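June

By Staff writer

14 comments

Sølve Rønning is late and so am I, so we start in the car park. He has a coffee in one hand and a roll of cable under his arm and he is already talking.

"People think it's the bands," he says. "It's the power. It was always the power."

Rønning has run the Rotilen street weekend for nine years. If you don't know it, Rotilen is three roads and a green behind the old Navickas bakery, and one Sunday in summer it fills up with stalls, a small stage, a dog show, a lot of chips. Last year there were 68 stalls. The first year there were 2.

"One was my sister, selling jam. The other one was a man who thought it was a car boot." He laughs. "He stayed though. Sold a lamp."

We go inside. The office is up a flight of stairs over the hairdresser's, and the phone rings twice before he's got his coat off. Both times he lets it go.

I ask how it began. Short answer, an argument. The council wanted the green for parking, a few people on Ilier Road didn't. Somebody said at a meeting that no one ever used it anyway. Rønning, who'd lived there a year and a bit and knew hardly anyone, put his hand up.

"I said we'd use it. I didn't have a plan, I had a sentence. Then I walked home and thought, oh no."

He'd worked in theatre before that, backstage mostly, lights and a bit of sound. Touring, small vans, bad hotels. It shows in how he talks about the day. Everything is a cue. The dog show isn't at one o'clock, it's "after the brass, before people get hungry".

And the power? He groans. The first proper year they ran the whole of the top end off one kitchen. A tea urn, the PA and a popcorn machine.

"You can guess. Bang. Middle of a children's choir. They kept singing, which was lovely, and I was in this poor woman's cupboard with a torch in my mouth looking for the fuse box."

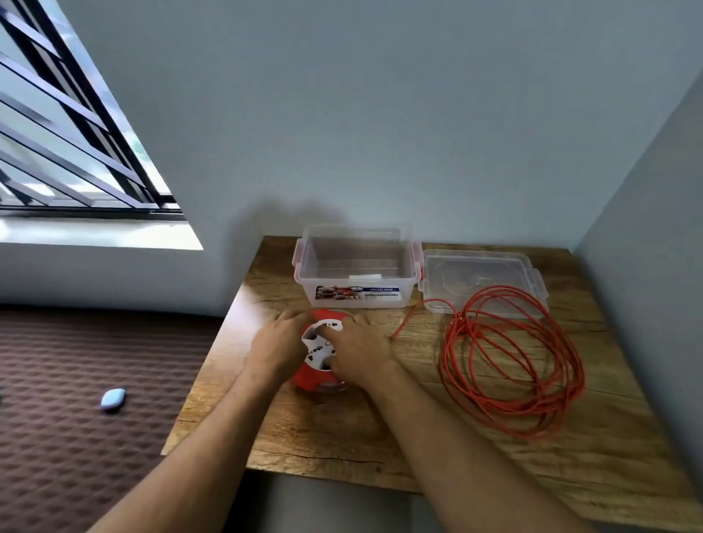 So now there's a list. Every stall has to say what it's plugging in and how many watts, in writing, two weeks before. Anybody who puts "just a kettle" gets a phone call. "There is no such thing as just a kettle," he says, and writes something on the back of an envelope, I can't see what.

Cables get unwound the whole way too, every time, even if the socket's a metre off. He is very firm on this. Left coiled up they can overheat. He learnt it from an old stage electrician and he's passed it on to more or less everyone in the postcode.

Money is the other headache. Pitches are 200 for food traders, much less for crafts, nothing for schools and charities. Brundeter, the paint shop on the corner, pays for the stage. It rained last year until lunch and they still came out just ahead, which he puts down to the burger queue.

"People will stand in rain for a burger. They won't stand in rain for pottery. I'm sorry, I like pottery."

Does he get paid? "No. Well, I get a hog roast roll."

He's good on the complaints aswell. Keeps them in a folder. Someone was cross about the bins, fair enough, they've doubled them. Someone was cross that the brass band played a tune from an advert. One letter, unsigned, said only: too many dogs.

"At a dog show," he says. Shakes his head. Pleased with that one, you can tell.

This year there's a new layout, food moved down to the bottom road so the smoke blows away from the flats. The stage turns round to face the green. Some traders hate it. He's had calls. He thinks they'll come round once they see where the crowd goes, and if they dont, he'll move it all back next summer.

I ask if he would ever hand it over. Long pause, the longest of the morning.

"I've tried. I handed it over two years ago, to a very capable person, and then I rang her every day. She gave it back."

The phone goes again. This time he picks up, listens, covers it with his hand.

"Bouncy castle," he says. "How many watts, do you think?"

Share 31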